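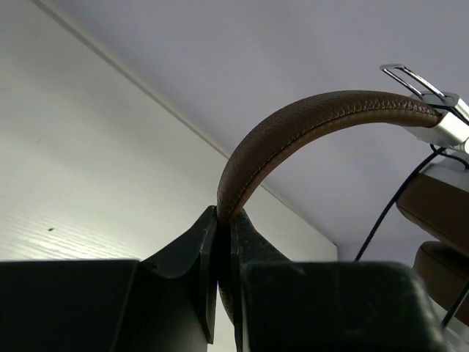 OSIRSIDE — Jasau published its first handling standard for robotic grippers on Thursday, July 1, 2021, setting out how operators should pick up, hold and release consumer goods during automated trials.

The standard contains 39 clauses. It applies to two-finger grippers working with finished products, including audio equipment, footwear and small kitchen appliances. Operators must record the grip point chosen for each item and inspect finger pads every 30 working hours. Items with attached cables must be checked for snagging before any lift.

A draft was released for comment in March and drew 135 responses. Several asked for clearer wording on padded and stitched surfaces, and the final text now includes a separate section on them. A proposal to set one force limit for all soft coverings was withdrawn.

"Sites have been writing their own rules, and the results could not be compared," said Guilan Ye, who led the drafting group. "This gives them a common record."

Floveo and Shao will apply the standard at their Osirside test sites. Other members have until next March to comply. Clause 2, on emergency release, takes effect immediately.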